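Search this site Search Go

Brotora Stage Lighting Kit: a drama club parent reports back

Our school put on its spring play in the cafeteria this year, which has a stage of sorts and two rows of buzzing ceiling lights, so we finally broke down and bought the Brotora kit. It cost $576, and I lost a little sleep over that, I'll admit!

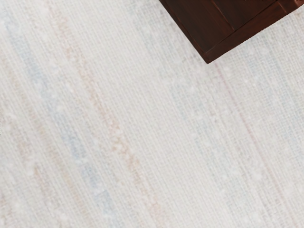
Pale stripes in the rug.

You get 4 lamps, two stands, a dimmer board and a fat bundle of cable. I had the whole thing up in 26 minutes the first time (with the manual on my knee), and after that the kids pretty much took over. The colors are lovely — the amber made our painted forest look like late afternoon, and a grandmother in the back row gasped out loud when the blue came up for the ghost.

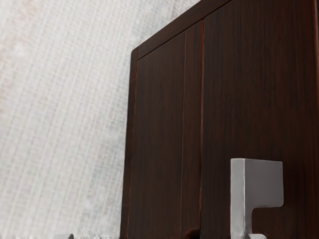
What I'd change

The cable is 50 feet long, and our hall wanted more, so we borrowed an extension. The dimmer sliders are also a bit stiff for small fingers, and one slow sunset in the second act came out more like somebody flipping a switch. We used an Oltik board last year and it glided like butter, though it did hum all through the quiet parts.
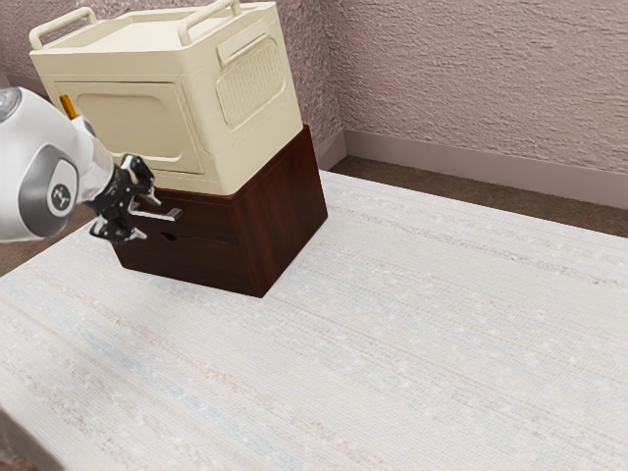

Would I buy it again?

Yes, for a small stage and a patient crew. We've already got it booked for the January musical.

Comments (2)

Gorkau Players: Do the stands wobble? Ours get bumped a lot.

Honorato Youth Theater: We've had the same kit for two shows. Put sandbags on the feet and they stay put.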